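**Week 5 handout: When is a grasp a grasp?**
Notes by Ayane Ishida. Lab sheet due 2nd February.

Last week's planner gave you a pose. This week you have to decide whether anything came of it. Most of you wrote a success check that reads, in full, `if gripper.closed: return True`. A gripper closed on thin air passes that with full marks.

The simulator will tell you the object's true pose if you ask nicely. You may use it for grading your own runs. You may not use it inside the controller, and yes, Trevor does search your code for the call.

What your controller gets is the wrist view and the joint readings. Take a hard one:
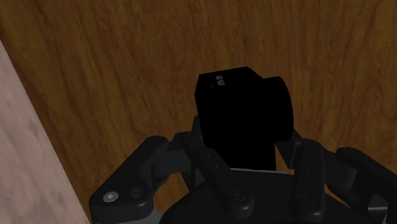
*Fig. 5.2. Wrist view, simulated. Black object, dark gripper, dim light.*

Color thresholding merges the object and the fingers into one large blob, and the blob's centroid then lands somewhere on the hand. Your code will report that it has found the gripper. The wood behind is far easier to segment, so several groups tried subtracting it. Fine, but you still have to separate black from nearly black.

Things worth trying:

- Render the hand alone at the current joint angles and mask it out. Slow the first time; cache it.
- Use depth before color. Set the near clipping plane yourself, as the Skirnel default eats the fingertips.
- Compare commanded and measured finger positions. If the fingers stalled early, something stopped them. It may have been each other.
- Lift a little, then look again. An object that moves with the camera stays put in the view, and the background doesn't.

The last one catches most false positives. On our reference set of 1439 attempts, the one-line check above was wrong 254 times.

**For the lab**

1. Write `grasp_state()` returning `HELD`, `EMPTY` or `UNSURE`.
2. Run it on the reference set, seed 3657.
3. Hand in your five worst failures with a sentence on each. "Lighting" is one word.

`UNSURE` is a legal answer. Returning it every time was tried in January, and Mitsuko Koyama has the marks.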